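Grüner Stoff
Eine Geschichte aus der Robotik-AG

Eigentlich wollte ich in die Theater-AG, das muss ich gleich mal sagen. Aber die war voll, und Frau Tomoana hat auf dem Flur gerufen, bei ihr wäre noch Platz, also stand ich im Januar plötzlich im Keller vom Ritau-Gymnasium und sollte zwei Armen beibringen, wie man Wäsche zusammenlegt. Ich! Mein Kleiderschrank ist ein Haufen!

Unser Team hieß Pomare (Qistinas Idee), und der Gegner hieß Stilberg und war eine ganze Schule voller Leute, die schon letztes Jahr gewonnen hatten. Walid schrieb den Code, Qistina lötete, und ich durfte die Arme führen, weil ich angeblich so ruhige Hände habe. Hab ich nicht. Ich hab nur zu viel Angst, um zu zittern.

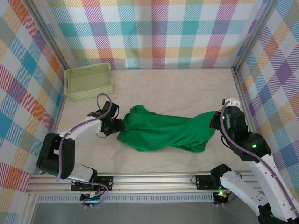 Zuletzt geändert im Januar, 16:40 Uhr, von nabil.salameh

»Nabil, du ziehst zu doll«, sagte Walid.

»Ich zieh gar nicht, der rechte zieht!«

»Den rechten steuerst du auch.«

Na gut. Das Grüne lag zwischen den Greifern wie beim Tauziehen, in der Mitte völlig verdreht, und ich dachte an meine Oma, die Bettlaken immer mit mir zusammen gefaltet hat, jeder an einem Ende, und dann gehen beide aufeinander zu. Aufeinander zu! Ich hab das laut gesagt, glaube ich, denn Qistina guckte von ihrer Platine hoch und fragte, wer hier auf wen zugeht.

Also haben wir es so probiert. Versuch 110 war furchtbar, den 111. hat Walid gelöscht, bevor Frau Tomoana ihn sehen konnte, und dazwischen gab es Salzstangen.

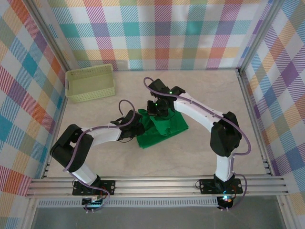 Wie lange darf ein Team beim Wettbewerb für ein Kleidungsstück brauchen?
Vier Minuten, danach pfeift die Jury ab und der Versuch zählt nicht.

Diese zwei Sätze hingen bei uns an der Tür, und ich konnte sie irgendwann im Schlaf. Vier Minuten sind nichts, wenn man erst den Zipfel sucht, dann den Zipfel hat und der Zipfel ein Ärmel ist.

Beim 229. Versuch war es draußen längst dunkel. Ich hielt die Luft an, Qistina hielt meine Jacke fest (warum auch immer), und Walid zählte leise die Sekunden mit. Dann ließen beide Greifer los und es lag da, schief, mit einer Beule, aber gefaltet.

»Schief«, sagte Walid.

»Stilberg faltet auch schief«, sagte Qistina.

Frau Tomoana kam mit dem Schlüssel und wollte abschließen. Sie hat sich das Häufchen ziemlich lange angesehen und dann ihre Tasche wieder abgestellt. »Noch mal«, sagte sie, »und diesmal stoppe ich.«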